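Print this page | E-mail this page

PACK 101: Small Parts and Returns Packing
Handout 4, cables and power leads
Notes: Bontu Bogale (corrections to Emmett Lindqvist pls)

Picking up from the mailer box session. Same die-cut tray and lid, brown board, rounded tabs at the lid corners, side flaps. Flaps go in last. Today = sorting mixed leads into seperate boxes.

1. Before you start
Cloth on the bench, saves scuffing the plugs. Lids folded right back so the flaps aren't in the tray. One full box of tangled leads, one empty beside it to sort into.

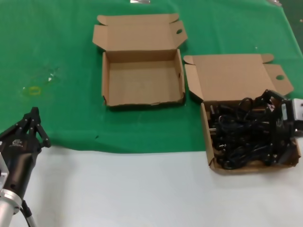 2. Sorting
- Power leads out first, they're the bulky ones
- Don't yank. Find an end, follow it back
- Adaptors and other odd bits stay put til the leads are out
- Frayed or nicked: tag it, goes to Selim Başaran, not the bin

3. Coiling
Over-under if the lead is long, plain loops if short. Loops no wider than the tray. Tie off once, near the plug. Plug lies flat in a front corner, prongs away from the other strands. Any loop that stands up gets pressed down before the lid closes or the tabs wont seat.

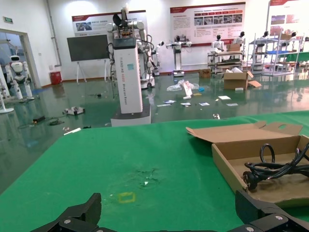
Fig. 2. Bundled power cable in open box, plug at the front left corner.

4. Closing and label
Side flaps in, tabs down, label on the lid. Guswood orders use form 491, colour code on the back. Prac check in August, 2 boxes each, bring your own ties.

Print | E-mail to a friend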